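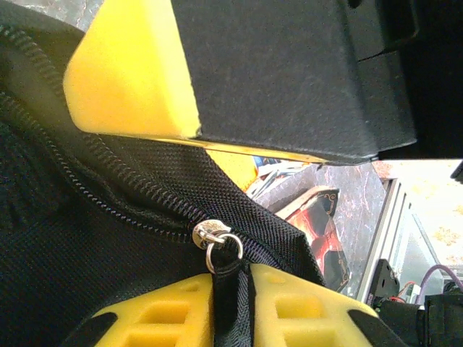
Istimer brings robot arms to the Astham sorting room

Secondhand dealer Istimer has started using robot arms at its sorting building in Astham, where bags, books and boxed games come in by the truckload and have to be checked by hand before they can be sold again. The equipment comes from Flulness and runs on a system the two companies call Nava. It went into regular use in February after a trial over the winter.

The work it does is narrow. On bags, the arm takes hold of the zipper pull and draws the zipper open so that a worker can check the inside. On books, it picks up used paperbacks and turns them so the covers and the barcode can be looked at. Everything else in the building, including pricing, cleaning and packing, is done the way it was before.

Istimer employs 30 people in the sorting room. The company says no jobs have been cut and that none will be this year, though 2 positions that were open when the trial began have not been filled. Workers have asked for the promise to be put in writing and to run longer than a year. Talks on that point are still going on.

For the people at the tables, the biggest change so far is in how the shift is divided. Bag checking used to be a full-shift task and was known for sore thumbs and wrists, especially with small or stiff zippers. Now sorters spend part of the day at a Nava station, feeding in items and taking over the ones the arm gives up on, and then move to another table. The rotation was worked out by the sorters themselves after the first schedule left the same few people at the stations all week.

A shift at the stations handles 410 items on a normal day. That is slower than an experienced sorter, and Istimer does not dispute it. The company's view is that the arm can keep going through breaks and that the pace will improve.

Sorters have mixed opinions. Several said they were glad to be done with zippers. Others said the stations mean more standing and more waiting, and that stepping in when an item gets stuck is more tiring than it sounds, as it comes without warning and breaks up whatever else they are doing.

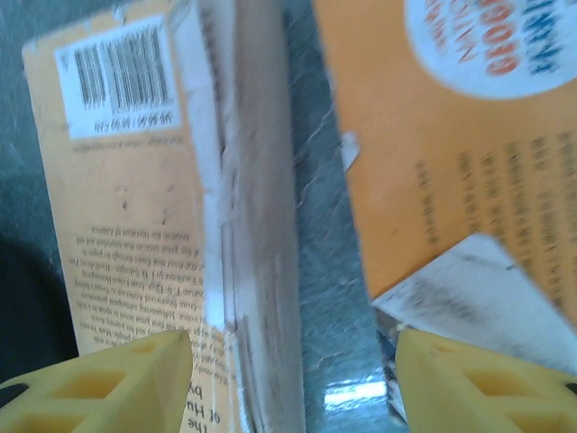
Paperbacks have been the harder half of the job. Old ones often have creased spines and torn covers, and a grip that is fine for a newer book can make a tear worse. Sorters now pull the most fragile copies out first and go through them by hand. Whether a worn book is worth selling at all is also still decided by a person, and there is no plan to change that.

Training takes 15 hours and is paid at the normal rate. It covers loading the station, stopping the arm, changing the pads on the fingers and filling in the fault log. Those who finish it get a small increase in hourly pay, which was one of the things workers asked for during the trial. Night staff have not had the training yet, and the stations are switched off when the evening shift ends at 10 p.m.

Flulness has a technician in the building most mornings and says the visits will continue through the summer. Istimer will decide in the fall whether to add more stations. Shoes and small electronics have been mentioned as the next items to try – sorters in both areas have asked to be included before any testing starts.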